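Last updated: 10/9/22

Filed under: Days Out, Fairs & Markets

My sister-in-law Asmaa Ouali has been telling me about the Kirdale repair fair for years, and every year I've said yes, lovely, next time, and then found something else to do. Well, this year she simply turned up in the driveway with Essam at the wheel and the back seat cleared for me, so off we went!

It's 154 miles from our place to Kirdale if you take the road through Gindcombe, and I would take it again even though it adds a good stretch to the drive. There's a bakery in Gindcombe that does a plum slice (get the corner piece, it's chewier) and you can park right outside. We sat on the wall and ate ours, and Essam went back in for a second one.

The fair is held in the old Ogilvie mill, down by the river. Admission is $6, and for that you get the run of all 4 floors, plus a paper map that I folded wrong straight away and never got flat again. The ground floor is furniture. I spent far too long with a woman who re-canes chairs, and she let me have a try at the weaving, which is much harder on the fingers than it looks. She soaks the cane first, and she told me off very kindly for pulling too tight.

Up one flight it was clocks and radios, and Essam more or less disappeared. He'd brought his father's mantel clock wrapped in a bath towel, and the man there took the back off and talked him through it for the better part of an hour. It needs a new spring. They've promised it for March, and Essam has already picked out the shelf.

Asmaa and I went on to the top floor for the small household things, lamps and toasters and mixers and so on.

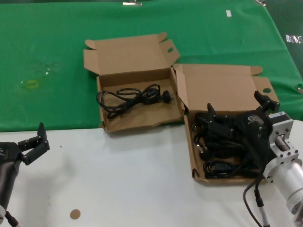
By then my feet were starting to complain, so we found the tea room, where the soup was lentil and very good, with bread you could have shingled a roof with. They told us at the counter that the mill once had 600 people working in it, and you do feel the size of the place once you've climbed all those stairs. The windows up there look right down the valley.

If you go, bring cash, wear flat shoes, and take the thing you want fixed in early, while the benches are quiet. I came home with a mended lamp, a bag of cane offcuts I have no plan for, and another plum slice for the morning.

Get our next day out by email! Enter your address to join the newsletter. Unsubscribe at any time.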